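Slope drainage in railroad cuttings

Slope drainage in railroad cuttings is the branch of ground engineering that deals with leading water out of, and away from, the sloping sides of a cutting, so that the soil or soft rock stays strong enough to stand up above the track. It is an old craft, and in many ways a plain one, made up of ditches, stone-filled trenches and pipes, and yet a great deal of a railroad's comfort and safety rests on it. Passengers seldom notice it at all, although anyone who has looked out of a train window on a rainy morning and seen a thin stream running down a bed of stones has had a fair view of the work being done.

Background

A cutting is made when a line has to pass through a hill at a grade gentle enough for trains. The ground on either side is left at a slope, and that slope goes on receiving rain, snowmelt and groundwater for as long as the railroad exists. Water between the grains of a soil pushes them apart a little, and this pressure, called pore pressure, takes away some of the friction that holds the slope together. In clay the change can be very slow — a cutting may stand without trouble for decades and then begin to slip as the pressures inside it even out.

Many early cuttings were dug steeper than an engineer would now choose, and with little thought given to drainage behind the face. Much of the present-day work is therefore a matter of adding drains to slopes that already exist, often in narrow spaces and between trains.

Main types

The simplest measure is the crest ditch, sometimes called a cutoff ditch, which runs along the top of the slope and catches water coming off the fields or streets behind. It is usually lined, for an unlined ditch that leaks can feed the very ground it was meant to keep dry.

Counterfort drains are trenches cut straight down the slope and filled with clean, broken stone. They carry water away and also, where they reach below a likely slip surface, lend the slope a certain stiffness. Modern ones are wrapped in a filter fabric to keep fine soil from washing in among the stones.

Horizontal drains, which in practice are drilled at a slight upward angle, are slotted plastic pipes pushed deep into the slope. They are useful where the water lies too far back for a trench to reach, and they can be put in with fairly light drilling equipment. At the foot of the slope, a toe drain collects everything and takes it along the track to an outfall, with catch pits at intervals where silt can settle and be dug out.

The Skirau cutting

A case often used in teaching is the Skirau cutting, on the line between Zadmont and Lurow. The cutting is 666 meters long and passes through stiff clay with thin bands of silt, and it was the silt that gave most of the trouble, for it carried water to the face in places that were hard to guess from above. Small slips on the eastern side had been patched over the years with stone and timber, and after a very wet October the railroad decided to drain the whole slope properly.

The design called for 43 counterfort drains and, in the wettest stretch, 106 drilled pipes in two rows. The contractor, Drakos, began at the downhill end so that each new drain would have somewhere to empty from the first day. Trains ran past at reduced speed for seven weeks while the work went on.

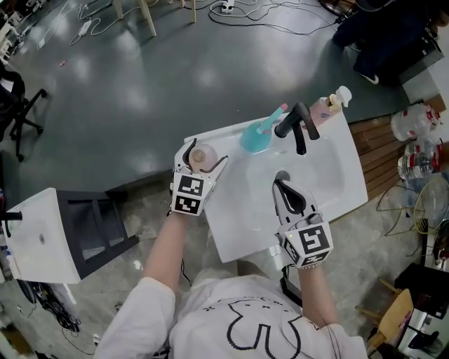

Melina Mavromatis took a less generous view of the design in a letter to the railroad dated 22 May 2020, writing that the pipes were well placed but that the crest ditch had been treated as an afterthought. In her opinion a good share of the water reaching the silt bands came from the pasture above, and a deeper, lined ditch would have allowed fewer drilled pipes. She added that she had walked the top of the slope after heavy rain and found the old ditch standing full, with no sign of a fall in either direction.

The railroad's reply accepted the point about the ditch, which was later relined and regraded over its full length, though it held that the pipes would have been needed in any case. The exchange is still a helpful one for students, who can see in it two sensible ways of thinking about the same slope: one begins with the water already in the ground, and the other with the water still on its way.

Upkeep

Drains need looking after, and a neglected one can be worse than none. Roots find their way into pipes, burrowing animals block outlets, and in some ground an orange, jelly-like deposit of iron builds up inside the slots until hardly anything gets through. Drilled pipes can be flushed with a water jet from the open end, and so it is wise to leave the outlets easy to find, with a marker post beside each one and a small concrete apron beneath it to stop the soil washing away.

Catch pits are generally emptied before the wet season. Inspectors also keep an eye on the plants growing on the slope, as rushes and horsetail on an otherwise dry bank are a good hint of a blocked drain nearby — and a leaning fence post at the crest deserves a second look too.

See also

Retaining wall
Soil nailing
Track ballast
Culvert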